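Speaker notes – "Trays, Bins and the Space Between" – 30 minutes with questions
Edem Asamoah, Eshun Storage and Handling Evening, 5 November 2023

Opening (stay by the lectern, the microphone is fixed)

Thank Wumpini Agbeko for the invitation, and for lending me her copy of the Tarkach layout drawings, which I still haven't given back. Say hello to the Vorko people if they've made it through the traffic.

Start with the story of my aunt's bakery. She had one good steel tray and one wobbly shelf, and for years the whole family blamed the tray. Take your time with this one, people like it, and it gets us nicely to the first point, that a container and whatever it rests on ought to be chosen together. I've watched very sensible people spend months picking a tray and then pick the stand in an afternoon.

Part one – Steel trays and their stands

Talk about edges first. A raised, rolled edge keeps things from sliding off, and it's a good deal kinder to your fingers than a cut one. Then the stand: square tubing, a crossbar down low, plain and sturdy. Mention the floor as well. Chairs, cables and chargers all drift toward the legs of a stand sooner or later, and at Destov we lost half of February to that sort of thing before we marked off the floor.
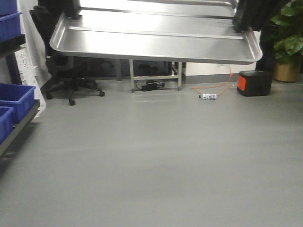
How often should you look over a tray and its stand?
Once a month is plenty for most workrooms, with a quick wipe and a glance at the edges whenever the tray gets moved to another spot.

Pause for a sip of water. If somebody asks about price, tell them I'm happy to talk afterward by the coffee, but I don't want to lose ten minutes to it the way I did last year.

Move along to size. Ask for a show of hands: who has bought a tray that wouldn't go through their own door? (I'll put mine up too.) Measure the door, measure the aisle, and measure the turn at the end of the aisle – that last one is what caught us at Destov.

Part two – Plastic bins on rollers

The Tarkach project started with 2,000 bins of every shape you can imagine, some of them older than the people carrying them. Wumpini talked everyone into a single shape, and it took her 11 meetings. Let her tell the meeting stories herself if she's in the room, she does the voices much better than I do.

What to look for: a thick rim that gives your hands something to hold, walls that taper a little, and ribs molded into the front to help stiffen a flat panel. Color matters less than people think, though a bright one is easy to spot from across the floor. 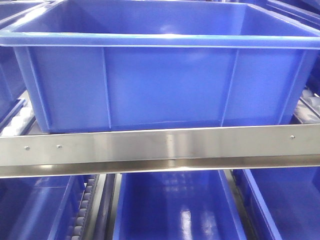
Next comes the rollers themselves. Check that the bottom of your bin suits the spacing before you order, and try it with a full load as well as an empty one. Slide it by hand, slowly, and listen. A rattle usually means a roller wants attention, and it's a cheap thing to fix early on.

If time is short, skip the labels section and go straight to the handout. Spare copies are in the green folder. Leave the last few minutes for questions, and remind everyone that the side door locks at nine.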